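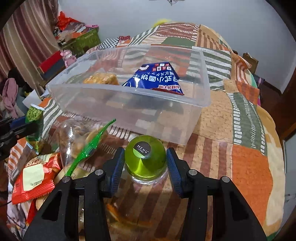

*Snack packing in the bedroom at the Govik open day: one gripper on the neck of a jar, the box waiting on the quilt.*

# Govik Open Day

The **Govik Open Day** is a yearly open house in Trudemberg where people who build and train household robots let the rest of us come in, poke around and try the tools. It's run by the Govik project and held at Marulanda, a rented house on the north side of town. I've been twice now, and since the local wiki only had a two-line stub for it, I'm filling this in from my own notes and from what the team told me. If you were there and remember something differently, please go ahead and fix it!

## Background

Govik began as a small effort to teach robot arms the boring jobs people do at home: putting things away, folding, packing, wiping down. The founder, Marisol Condori, used to repair sewing machines and still talks about grippers the way some people talk about presser feet (there's a right one for the cloth and a wrong one, and you'll know within a minute).

The robot that comes out of all this is called Ruvik. It has two arms on a post and a base with wheels, and it's a good deal slower than you'd expect if you've only seen robots in movies. Most of what Ruvik knows comes from people doing chores by hand while holding a pair of grippers like the ones the robot has. A camera on each gripper records what happens, and those recordings go into the training. So a lot of the project is really people doing chores with funny hands on.

The first open day was for neighbors who kept asking what was going on in the house. It grew from there, and it now has a sign-up sheet and a line for coffee.

## The house

Marulanda is an ordinary house, and the team has kept it that way on purpose. The rooms have curtains and bedspreads and stuff piled in corners. Marisol told our group that a robot trained only on a clean table gets very good at clean tables, and she'd like one that can cope with a patchwork quilt.

There were 4 rooms open on the day I'm describing, with 7 stations spread between them. The kitchen was the busiest by far. The bedroom, where I spent most of my time, was quieter and, I thought, much more interesting.

## The visit

This year's event was on 19th October, and it was a weekday, which was a pain for anybody with a job, though I heard several people say they liked the smaller crowd. You got a paper wristband at the door and were sent off in little groups. Ours was led by Yesenia Rosales, who records many of the bedroom chores herself and has the strongest forearms I have ever seen on a person her size.

### Snack packing

The station in the bedroom was snack packing. You stand by the bed with a gripper in each hand, pick up snacks one after another, and put them into a big clear plastic box sitting on the quilt. That's the whole job! I figured I'd be done in a minute, and I was very wrong.

The grippers are black, with two fingers each and blue pads where the fingers touch things. The pads have ribs, and the ribs matter a lot, as I learned once I had a slippery wrapper in there. You squeeze the handle, the fingers close, and you try to feel what you've got through a tool that doesn't let you feel much.

Every kind of snack wants something different:

- **Jars.** There was a clear plastic one with a bright green screw cap and a black label on top reading MENG. You take it around the neck, under the cap, where the fingers have an edge to catch on. Grab it lower down and it wants to turn on you.
- **Packets.** Grip the sealed end if you can get at it. If you take a packet by the middle, you mostly squash what's inside.
- **Clear bags of crunchy things.** Go gently. I crushed some of mine and Yesenia very kindly looked at the ceiling.
- **Small flat items.** These are the worst. On a quilt, the thing you want sinks into the fabric a little, and your fingers keep bringing up a pinch of cloth along with it.

Yesenia's trick is to use one hand to hold and the other to move. She'll keep a bag steady with the left gripper while the right one goes for a jar, then swap. When I tried that I froze completely, like patting your head and rubbing your stomach. She says new people need a couple of afternoons before both hands wake up.

### What counts as a good recording

I hadn't thought about this part at all before going. I'd assumed the project wanted perfect runs, every snack placed neatly, no fumbling. Yesenia said they want the fumbles too, so long as you recover from them, because Ruvik is going to fumble and has to have seen what to do next. Runs that get thrown out are usually ones where somebody put the gripper down in the middle, or reached in with a bare hand (I did this. Twice.), or stood so that their sleeve covered the camera.

The team aims for 400 good recordings of a chore before they bother showing it to the robot. Snack packing had passed that in September, and they've kept going with new snacks and different bedspreads.

### Watching Ruvik

After everyone had a turn, we went through to the living room, where Ruvik was set up to do a packing run of its own with a bin and a few packets on a couch. I'll be fair to it: the first packet went in beautifully, and people clapped. The second one it picked up, held over the bin, and then sort of thought about for a long while. A kid in our group yelled "let go!" and it did, a moment later, so of course the kid took full credit.

Then it tried a jar and missed the neck. It backed up, came in again from a slightly different angle and got it on the next try. Marisol was more pleased with that than with anything else it did all day. I got a bit emotional, to tell the truth. I'd just spent twenty minutes missing jars in exactly that way.

It left one packet on the couch. It moved on to the next thing as if the packet didn't exist, and when somebody asked why, Marisol said she'd have to go look at the recordings and didn't want to guess.

## Questions visitors asked

I wrote down the ones that got real answers.

**Price.** A woman behind me wanted to know what one costs. Ruvik isn't for sale. The pair of hand-held grippers costs the project 1600 to put together, most of it in the cameras and the electronics, and the finger pads are the cheap part that wears out first.

**Food.** Somebody asked if the robot could open the snacks as well as pack them. Not yet. Tearing a wrapper takes a quick, firm pull from both sides, and the current fingers slide off.

**Privacy.** The recordings are made in the project's own house, and the volunteers who record at home are asked to pick a spot and clear away anything with a name or address on it. Visitors' practice runs are not saved unless you sign the form. I signed, so there's a chance my crushed bag of snacks is in there helping science.

**Jobs.** One man asked, pretty bluntly, who this puts out of work. Marisol didn't brush him off. She talked about her aunt, who can't lift her arms past her shoulders any more and would like to put away her own groceries. He said that didn't answer his question, she agreed that it didn't, and they were still talking by the coat rack when I left.

## Getting in

Sign-up is by paper sheet at the Trudemberg library desk, and it's free. Wear short sleeves, or ones that stay up. Kids can use the grippers if their hands reach around the handle, and there's a lighter pair in the kitchen you can ask for. Parking on the street is hopeless, so take the bus and get off at the mill stop. The house has steps in front and a flat way in through the side gate.

## See also

- Ruvik (robot)
- Marulanda (house)
- Trudemberg public library, events list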